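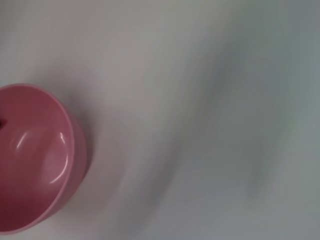

Wrist camera view, pink bowl, lights on

Home-built arm, wrist camera: is it worth carrying on?
Posted in Workshop Builds

benchvice
Been at this since September and I'd like some opinions before I spend more money. The arm is my own, printed joints and hobby servos, bolted to the end bench in our shared workshop. Small camera at the wrist. The job is dull on purpose: find the bowl, go to the bowl, pick it up by the rim, put it down somewhere else. Software is Tultura, the free version.
The picture at the top is what it gets to work with. I've saved 653 of them so far and I went through the lot last night. Too many look like that, bowl over on the left and grey smears everywhere else. Of the last 131 tries at a pick, 20 worked. I'm starting to think the wrist camera was a mistake.

Fostara
20 out of 131 is bad, but I wouldn't blame the camera position yet. That's blur. What's your exposure set to? If it's on auto, switch it off.

benchvice
Auto. I did try fixing it once and everything went so dark that Tultura stopped finding the bowl at all.

Fostara
Then you need more light. Two cheap LED panels, one either side, and bring the exposure right down. I had the same trouble with mine and that cured most of it.

old_kettle
I'll be the misery. What is any of this for? I've read a good many of these threads and they all go the same way. Somebody spends a winter teaching an arm to lift a bowl, it manages it when the bowl is in one spot, and then the arm goes under the bench. A bowl is already easy to pick up.

benchvice
It's for learning how to do it. I've never said it was going to wash up.

old_kettle
Fair enough, but you asked if it was worth carrying on. Most of that picture is bench, or cloth, or whatever it is, and the bowl gets the left-hand quarter. If the software needs the rim, it's got one curve of it and the rest has gone off the side. I wouldn't expect it to do much with that.

Hằng Nghiêm
The curve is the best thing in it, to be fair. The rim shows up paler than the wall underneath, and it stays fairly clear even with the background as bad as it is. I'd be more worried about the shine. There are two bright streaks on the inside of the bowl, and the long one on the right bends much the same way the rim does. An edge finder could easily pick that and put the gripper an inch too far in. Where are your failed picks landing?

benchvice
Hm. Inside, mostly. One finger goes down into the bowl and the other lands on the wall. I'd put that down to slop in the wrist joint.

Hằng Nghiêm
Could be both. Try a matt bowl before you take the wrist apart. Costs you nothing if there's one in the workshop kitchen.

Fostara
Or hang some baking paper in front of the lights. Softer light, weaker streaks.

old_kettle
The shadow next to it looks soft enough already. I don't see baking paper doing much.

Fostara
Softer still, then. It's baking paper, it's not a mortgage.

Ngô
Disagree with nearly everyone. A wrist camera on its own is asking for trouble with hobby servos. Every wobble in the arm goes straight into the picture. Put a second camera on a post looking down at the bench, use that to find the bowl, and only bother with the wrist one for the last bit. I run mine through Toltari, which will take both feeds. Setting it up is a pain and the manual is dreadful, mind.

benchvice
I looked at Toltari and gave up at the calibration page.

Ngô
Everybody does the first time. Print the board flat, glue it to something stiff, and don't believe it when it tells you it's finished. Run it again.

old_kettle
So now it's two cameras, two lights, new software and a different bowl. Cheaper to buy it a chair and let it watch.

Hằng Nghiêm
Do one at a time or you won't know which of them helped. Bowl first. And make the arm stop for a second before it takes a picture, if it doesn't already.

benchvice
It doesn't. It shoots on the move. I suppose that wants fixing before anything else.

Fostara
It's shooting while it moves?? Yes. Fix that first.

benchvice
Right. Pause before each shot, exposure fixed, one lamp borrowed from the soldering bench, same bowl for now so I can compare. Then the matt one. I'm not expecting a lot from it but I'll put the numbers up either way. Ngô, if you've still got the file for that board, could you send it over?

Ngô
Sent. Check your printer isn't scaling it to fit the page.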